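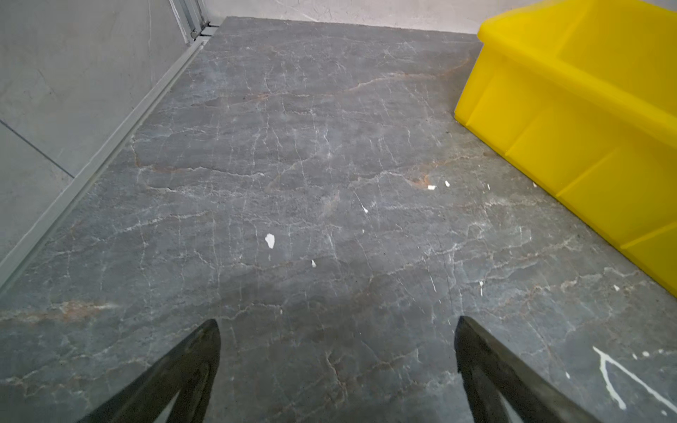
Subject: Re: [enclosures] 2505 lining: white specks on the dark floor, and where to hang things
From: Myrto Kalogeropoulos
List: enclosures (Koutsoukos users)
Message 1582

Print this message | E-mail this message

The Fostau shop account wrote:

> We are lining an enclosure of the same type as your 2505 and have
> three open points before we order.
>
> 1. The Pamus dark gray marble pattern looks good on the sample card,
> but the sample is small. Does it show dirt once it is laid as a
> floor? The side walls will be the pale pattern.
>
> 2. We need hanging storage inside. Drilling the lining is not
> allowed here. Can a wire basket go straight on a crossbar?
>
> 3. Is there any reason not to run the tile joints on the back wall
> level with the crossbar?

Answers in order.

1. Yes, for anything white. The floor pattern is a mottled dark gray with a dense net of thin white veins and some faint rust-orange and brownish streaks. Brown dust disappears into it. Small white chips do not. The awkward part is that a narrow white sliver lying along a vein reads as part of the pattern from standing height, so you find the thumbnail-size pieces first and the small ones on the second pass. A low work light held near floor level fixes this, as the chips cast a shadow and the veins don't.

Dry procedure we use at Zulen:

- Pick up metal by hand before anything else. Small bent pieces get dragged by a brush and leave marks.
- Soft brush, working from the back wall toward the front rail.
- Vacuum with a brush nozzle along the foot of the walls and around the corner posts.
- Damp cloth last, wrung out well. A wet cloth over loose chips makes paste in the corners.

White paint is a separate case. A splash with branched edges and a few droplets next to it will not come up with the brush. Try a plastic scraper held nearly flat, and test it in a corner first. I would not use solvent on a printed pattern unless the supplier has put it in writing.

2. Yes. Ours is a white rectangular wire-mesh basket on small hooks along its upper edge, and the hooks go over the bar. Nothing passes through the lining. Two notes:

- Keep the load light. The basket hangs from one side only, and whatever you put in it pulls the bottom edge in toward the wall.
- Mesh lets small parts through. Put a tray inside if you intend to store fasteners.

For the side wall we have a black wire rack with a row of upturned hooks, hung from the diagonal rail. It sits at an angle. If you want it level, hang it from a horizontal member or make up a pair of hangers of unequal length.

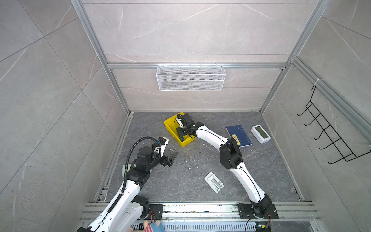

Page last changed: April 2026

3. No structural reason, but I would avoid it. If the joint is close to the bar and not exactly parallel with it, the error is obvious. With a clear offset it goes unnoticed. On the left wall the seams run diagonally anyway, so there is nothing there to line up with.

One point you did not ask about. Leave a 2 mm gap where the lining meets the vertical posts, and cut the floor last. We cut the floor first, and one edge had to be trimmed by 19 mm with the walls already in place. That is slow work with a hand saw and it makes a lot of dust.

If you order the dark floor, ask for an offcut and keep it for scraper and cleaner tests. I can send the cutting list in May, once the last corner has been measured again.

Myrto Kalogeropoulos
Zulen

Filed under: Linings and panels, Cleaning, Hanging storage

This archive uses cookies to remember your reading preferences. By continuing to browse you accept their use. Cookie settings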